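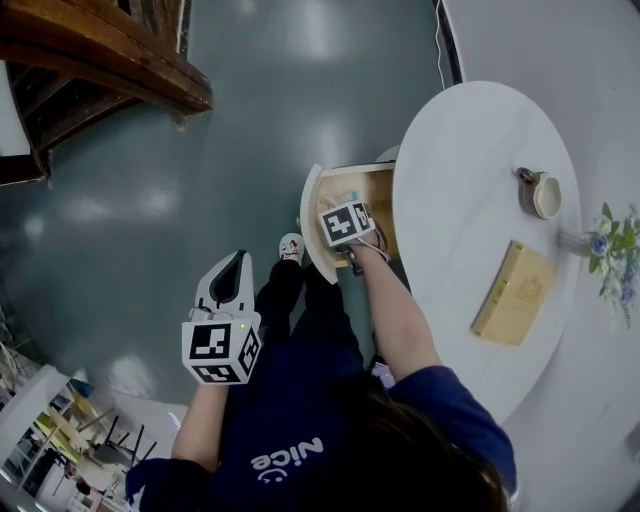

Issue 18, page 12

Removing Scuffs from a Polished Hard Floor

By Zuleica Teixeira
Revised 16/06/2022

The method below applies to sealed floors with a smooth finish. Do not use it on waxed wood or unsealed stone.

What you need

Flat mop with two clean pads
Bucket marked in quarts
pH-neutral floor cleaner
White nylon pad, non-scratch grade
Dry microfiber cloth

Preparation

Move light furniture to one side of the room. Lift round tables by the base and set them down flat. Dry mop the whole floor toward the door, then pick up the grit with a vacuum set for bare floors. Grit left under a wet pad will leave fine circular scratches.

Mix the cleaner at the strength given on its label. Test it in a corner, wait 12 minutes, and check for haze under a low lamp.

Removing the marks

1. Wet the nylon pad and wring it out.
2. Rub along the length of the scuff with light pressure. Stop after a few strokes and check.
3. Wipe the spot with the microfiber cloth before the cleaner dries.
4. If a mark remains, repeat once. A mark that catches a fingernail is a scratch in the finish and cannot be cleaned off.

Finishing

Damp mop the full area with the first pad, then go over it with the second pad and plain water. Keep people off the floor until it is dry, nearly 18 minutes in a ventilated room. Soft-soled slippers are fine after that. Wait until the next day before putting rugs back.

Stick felt pads to table and chair legs. Check them each June and replace any that have gone hard.

Next in this section: Grout lines and expansion joints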